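Book shelving (domestic)

Book shelving, in the domestic sense, is the keeping of bound volumes in an order and position that allows each to be found and removed without damage to its neighbours. The term covers fixed shelves, free-standing cases and short runs kept on desks and tables. Library shelving is treated separately.
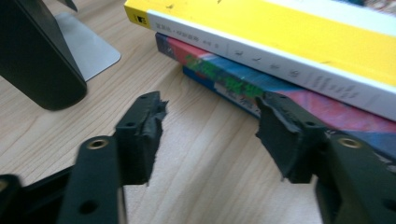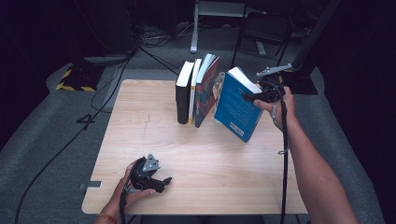
Books on pale wooden surfaces.

The main mechanical concern in any run of upright books is lean. A volume standing square carries its weight through the lower edges of both boards, with the text block hanging between them from the spine. Once it tilts, the load passes to one corner and the joint on that side begins to stretch. Lean usually starts at the open end of a row, where there is no support, and it increases each time a volume is taken out. The row of four books on the table shows the usual pattern: the thick black hardcover stands fully upright, while the thin pale book at the far end is tilted to the right, next to the blue one being lifted away. Thick hardcovers resist lean better than thin ones, and for this reason are often placed at the ends of a run.

Bookends

A bookend works by weight, by friction or by a plate that slides under the first few volumes. The plate type, sold in Solheim from the early days of the town's sheet metal trade, uses the books' own weight to hold it down. A weighted block needs a mass of at least 2000 grams to hold a mixed run of 30 volumes on a polished surface. Felt or cork on the base reduces scratching but may lower the grip.

Horizontal stacking

Large or heavy volumes are better laid flat. Stacks should be low, with the largest book at the bottom and spines turned outwards. A tall stack makes the lower titles hard to reach and presses on their joints. Paperbacks stored flat under hardcovers may take on a permanent curve.

Shelf span

Shelves sag under load, and the sag rises steeply with the distance between supports. The Praditstead pattern, a softwood case with a fixed centre upright, is 169 cm high and 129 cm wide. Its shelves are housed in grooves and cannot be moved. The later Stutarby pattern has pegged shelves, which suit mixed heights but work loose if the holes wear.

Order

Domestic collections are arranged by subject, author, height or date of purchase. Arrangement by height gives the most even side support. Households in Prakow traditionally check their shelves each January, when volumes are dusted along the top edge, working from the spine outwards.

See also: Bookbinding; Bookend; Shelf mark

Page last edited 29th July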